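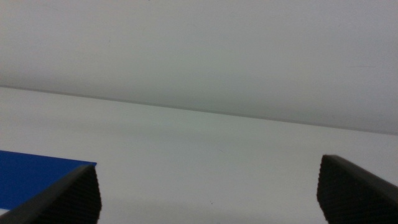
Report of the Delegation to the Korkow Open Day
Prepared for the membership of Veken by Jolene Doolan, Secretary

1. Purpose of the visit

At the July general meeting, members resolved to accept an invitation from Korkow to attend its open day at the Quintanilla community hall. Veken and Korkow have shared a server since the dissolution of the Flonach alliance, and have maintained a common ban list for most of that period, but had not previously met in person as organisations. The delegation was instructed to observe how Korkow administers its ranks, its wiki and its naming policy, and to report back before the next vote on our own charter. It had no authority to commit Veken to a merger, and none was discussed.

2. Arrival and programme

The delegation arrived on the Friday at 9:30 a.m. and was met at the door by two Korkow officers. Name tags carried the member's current handle in large type and any former handles beneath. This practice was helpful, as several persons known to us from the Flonach years have changed names more than once.

The morning was given over to presentations and the afternoon to matches and informal discussion. Registration closed at 112 attendees, including guests from three other groups. Lunch was provided at cost. Parking at the hall is limited, and members travelling by car in future years are advised to use the street behind the curling rink.

3. Organisation of ranks

Korkow recognises four ranks. A recruit becomes a regular member after 200 hours of recorded play and the endorsement of one officer. Promotion to officer requires 600 hours and a vote of the existing officers. The fourth rank, Emeritus, is conferred on members who have left active play but retain access to the private channels.

Our delegation asked whether the hour requirements had discouraged applicants with work or family commitments. The presiding officer acknowledged that they had, and stated that a proposal to lower the officer threshold to 400 hours would be put forward in the autumn. Veken has no hour requirement at present. The delegation does not recommend introducing one.

4. The wiki

The session on record keeping was the most useful of the day. Korkow's wiki began as a single page listing members and their favourite maps, and was reorganised after a dispute over who had founded the group. Founding claims must now cite a screenshot, a forum post or a saved chat log. Where no source survives, the article says so and both accounts are printed.

Articles on rival groups are locked during any period of open hostilities and for one month afterwards. The delegation noted with some discomfort that the article on Veken still describes us as "a breakaway faction". Korkow's editors agreed to review the wording on receipt of our own archive, which the Secretary has undertaken to send.

5. Naming and tags

Korkow permits no variation of its tag. Sub-groups may adopt a colour for their banner but must play under the parent name. The officers explained that this rule dates from a season in which five different tags were in use, and opposing teams lodged complaints about being unable to tell which players were affiliated.

Members will be aware that Veken currently tolerates humorous tags on weeknights. Opinion within the delegation was divided on whether this should continue, and the matter is referred to the general meeting without a recommendation.

6. Matches

Two exhibition matches were played after lunch. Korkow won the first comfortably. The second was abandoned following a fault with the hall's network, at which time Veken held the lead. By agreement, neither result will be entered in the standings.

7. Matters for decision

Members are asked to approve the release of the pre-alliance archive to Korkow's editors, and to consider whether Veken should adopt a sourcing rule for its own articles. A return invitation has been extended in principle. Offers to host should be sent to the Secretary, stating the capacity of the venue and the speed of its connection.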